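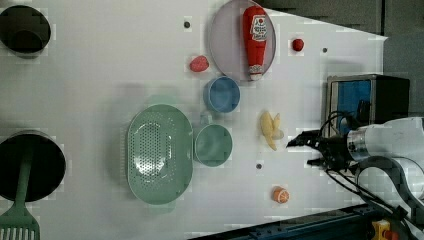
On the table: plate, ketchup bottle, bowl, cup and colander.

Wevcombe guild, May meeting, Saturday night voice call

I'm taking minutes again because Kristóf "forgot his keyboard." On the call: me (Fionnuala Buckley), Enikő Pap, Kristóf Bakos, Győző Lakatos. Kornél Oláh showed up halfway through item 2 and we caught him up.

1. Guild bank
We're sitting on 3000 silver, which is the most we've ever had (yay!). Győző wants to spend 2000 of it on the stable upgrade in Prendmont. Enikő would prefer potions for the raid. We went back and forth on this way too long and settled on 1000 for potions now, stable next month. Győző voted no and asked me to write that down, so, written down.

2. Siqueira raid
We wiped on the second boss again last week. Kristóf thinks our healers stand too far back once the bridge drops, and I kind of agree, even though I'm one of them. New plan: both healers stay on the left stairs and Enikő calls the adds. Kornél will swap to his archer if he can get it to level 12 in time. We still need one more tank!! Ask your friends. 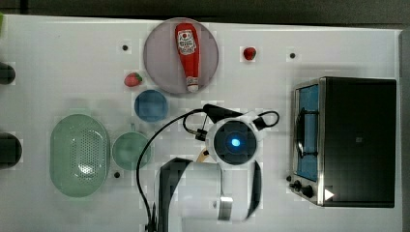 3. Fastunmont event
The cooking quests are back and the chef hat is account-wide this time. Please turn in the fish stew before the crab pie or the quest chain gets stuck (ask me how long I spent on that). Enikő has spare crab if you're short.

4. Other stuff
Old voice channel gets deleted this week. Kornél to repost the loot rules, Győző to fix the sign-up sheet. Next call same time, 8 pm.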